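# Toaster and Breakfast Corner: Frequently Asked Questions

These are the questions our guests at Moya House ask most often about the breakfast corner. If your question is not in the list, please write it in the notebook at the reception and we will add it when we update the page.

*Last update: June 3, 2024*

## When can I use the breakfast corner?

The corner is open for the whole day. Bread is put out in the morning only. If you come later, you are welcome to toast your own bread, but please clean the table when you finish.

## Which bread fits in the toaster?

Normal sliced bread fits without problem. If you cut the bread yourself, please do not cut it thicker than 2 centimeters. A thick slice can stay stuck between the wires, and then it burns on one side.

Round rolls should be cut in half and pressed a little flat with the hand. Croissants do not go in the toaster. For them we have the small Tredard oven in the main kitchen, and you can ask for it at the reception.

## Which setting is the best one?

This depends on the bread and on your taste. The setting goes from 1 to 6. For white bread we recommend to start with 2. For dark or heavy bread, 5 is usually good. Bread from the freezer needs more time, so please use the same setting as always and toast it again for a short moment if it is still pale.

The second round always goes faster, as the toaster is already hot. If several people are making toast one after another, turn the setting down a little.

## Can I put butter or cheese on the bread before toasting?

No, please. Butter melts and runs down to the crumb tray, and cheese is even worse. It makes smoke, and the smell stays in the room until the evening. Everything that goes on the bread should go on after.

## My slice is stuck. What should I do?

First, unplug the toaster. Wait until it is cool, then lift the lever by hand as high as it goes. Most slices come up enough that you can take them by the corner. If not, use the wooden tongs from the drawer. Never use a knife or a fork, also when the toaster is unplugged, because you can damage the wires inside.

## How should I take out the toast when it is ready?

Take it by the upper edge and lift it straight up. If you pull it to the side, it breaks and the pieces fall down in the slot. The metal around the slots becomes very hot, so please keep your fingers away from it. Small children should ask an adult.

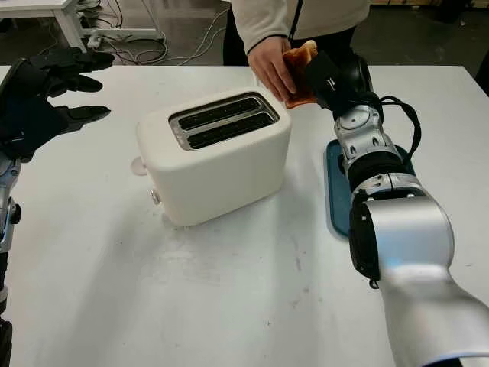

*A golden-brown slice beside our white two-slice toaster.*

## How do I know when the toast is too dark?

Golden-brown with a bit darker edges is how most of our guests like it. If the middle starts to look like the edges, it is time to stop. You can stop the toaster at any moment with the cancel button.

## Where do the crumbs go?

Under the toaster there is a small crumb tray which slides out from the back. We empty it every evening. If you see many crumbs on the table, wipe them with a dry cloth. A wet cloth should not touch the toaster.

## Do you have gluten-free bread?

Yes. We keep Elletti gluten-free bread in the cupboard with the green label. Please do not toast it in the common toaster, which has crumbs of normal bread inside. Ask at the reception for the separate one.

## Can I buy the same toaster?

We bought ours from a shop called Ilico, in December. Guests ask this question so often that we wrote the name of the shop also on the inside of the cupboard door. We don't know if they still have this model.

## What if the toaster does not work?

Please check first that the plug is in the wall. The lever does not stay down when there is no electricity. If it still does not work, call the reception on extension 153 and we will bring another one. Between 19:00 and the morning, leave a message and we will look at it before breakfast.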